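Fisiologia Pós-Colheita de Frutas
Apontamentos da aula 3: frutos não climatéricos e conservação da uva de mesa
Docente: Sigrun Forsberg

Na aula anterior ficou por fechar a distinção entre frutos climatéricos e não climatéricos. Nos primeiros (banana, maçã, pera, abacate) há um pico de respiração e de produção de etileno no início do amadurecimento, que pode dar-se depois da colheita. Nos segundos esse pico não existe. A uva, o morango, a cereja e os citrinos pertencem a este grupo e devem ser colhidos com a qualidade de consumo já formada.

Critérios de colheita na uva de mesa

O indicador mais usado é o teor de sólidos solúveis, medido com refratómetro e expresso em graus Brix. Sozinho não chega: dois lotes com o mesmo Brix podem ter sabores muito diferentes se a acidez titulável variar. Usa-se por isso a relação entre açúcares e acidez. A cor da película serve de apoio, mas nas castas brancas é menos fiável e depende da exposição do cacho ao sol.

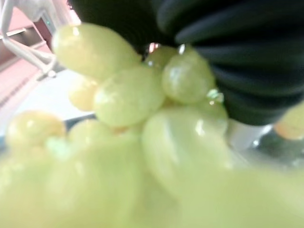

A perda de água é a principal causa de desvalorização comercial. O engaço perde água mais depressa que o bago, escurece e fica quebradiço. Só mais tarde o bago amolece. A pruína, camada cerosa natural da película, reduz a transpiração, pelo que se deve pegar no cacho pelo pedúnculo e evitar esfregar os bagos.

Arrefecimento e armazenamento

O calor de campo deve ser retirado logo após a colheita, de preferência por ar forçado. A temperatura de conservação fica próxima de 0 °C, com humidade relativa elevada. Atenção à condensação: se o cacho frio passa para ar quente e húmido, forma-se água livre sobre a película e aumenta o risco de Botrytis cinerea, o fungo da podridão cinzenta. Este fungo cresce mesmo a baixa temperatura, embora devagar.

O caso de estudo é o entreposto de Nogueira. Os dados são de um lote de 400 caixas, com registos de temperatura ao longo de 24 horas. O grupo de Edvin Magnusson trabalha a curva de arrefecimento e o de Trinity Doucet a perda de massa.

Para a próxima aula

Calcular o tempo de meio arrefecimento a partir da tabela distribuída. Trazer o gráfico em papel.
Rever a definição de défice de pressão de vapor.
Dúvidas sobre os cálculos: Tormod Berge, no laboratório.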